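FOR IMMEDIATE RELEASE
2019-06-20

Clavden Trivets and Boards Comes to Varville With 41 New Kitchen Designs

VARVILLE - Hi, I'm Esperanza Okafor, and I run Clavden, a small homewares shop on Baptiste Street. I usually pay someone to write these, but this time I wanted to tell you the news myself, because I've been bursting with it since December! On the first day of our summer season we're putting out our biggest collection so far: 41 trivets, coasters and serving boards, all drawn by people who live right here in Varville.

Let me back up a little. Last winter we asked our customers to send in drawings. Any drawing at all - doodles, faces, scribbles from the back of a phone bill. I was hoping for a dozen. We ended up with 80 envelopes in a crate behind the register, and I took them home and spread them over my living room floor, where the cat promptly sat on them. My partner in the business, Svend Vídalín, came over with soup and we argued until past midnight over which ones to keep. (He wanted more fish. He got his fish.)

Svend is the maker of the two of us. He trained as a cabinetmaker and he's fussy about edges in a way I've come to love, even when it means an order goes out a day late. I do the colors, the talking and the bills. We called the collection Morine, after the street where we rented our first workroom, a cold little place with one window and a door that stuck.
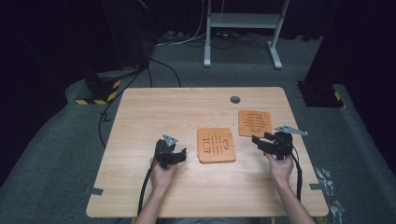
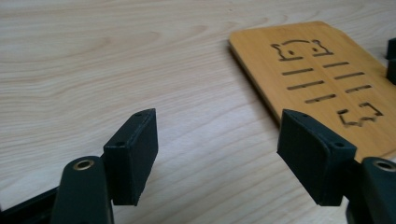 Two square orange pads with black markings (first picture) and a bamboo board with a face design (second picture).

Now for the practical stuff, which I know is what most of you scrolled down for. Trivets start at 8 dollars and the largest serving boards are 41. Coasters are sold one at a time, so you can mix them however you like, and if you buy five you get a cotton bag to carry them home in. Everyone whose drawing made the cut gets the first piece off the bench for free, plus a share of each sale. We think that's only fair - it's their hand on the thing, after all.

A word on care, since I get this question every single day. Please don't put the boards in the dishwasher. Wipe them with a damp cloth, stand them up to dry, and rub in a little food-safe oil when they start to look thirsty. If yours arrives with a rough spot, bring it back and Svend will sand it while you wait. He'll probably talk to you about fish.

We're having a party to kick things off, and you're all invited! There'll be lemonade, my aunt's coconut candy and a long table at the back where kids can draw on paper squares and leave their ideas for next year. The shop isn't huge, so if it gets crowded we'll spill out onto the sidewalk, and the bakery next door has promised to lend us chairs.

Reporters, bloggers and plain curious people are welcome to stop by before opening for a look around and a cup of coffee. Ask for me at the register, or for Svend if you'd like to see how a board gets finished. Shops that want to carry Morine should get in touch by the end of the summer so we can plan our December orders.

Press contact: Esperanza Okafor, Clavden, Baptiste Street, Varville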